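The Jadoon team at Brimusach has released an update to its grasp planning software. A short summary follows in this thread.

1/ The planner now scores candidate grasps from the wrist camera alone. Fixed cameras are used only for calibration and for logging.

2/ Thin tools remain the hardest class. A slender handle lying on a table gives few depth points, and the previous version often placed the fingers too high. 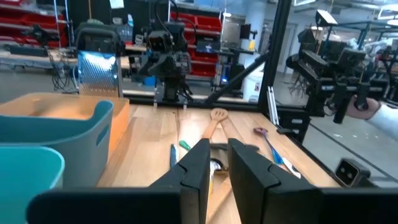 Wrist camera view over the utensil table, with the wooden slotted spatula near the far edge.

3/ The new version fits a line to each handle before it proposes a grasp – the closing direction is then set across that line. Planning time is capped at 40 ms per candidate.

4/ The test set holds 156 tabletop layouts. Logs are written at 15 Hz and share one clock with the arm controller.

5/ Known issue: reflective metal still produces gaps in the depth map. A fix begun in February is under review at our Kutwood office.

6/ Release notes and the updated configuration files are available to partner sites as of April 13, 2022. Sites running the older controller should upgrade it first.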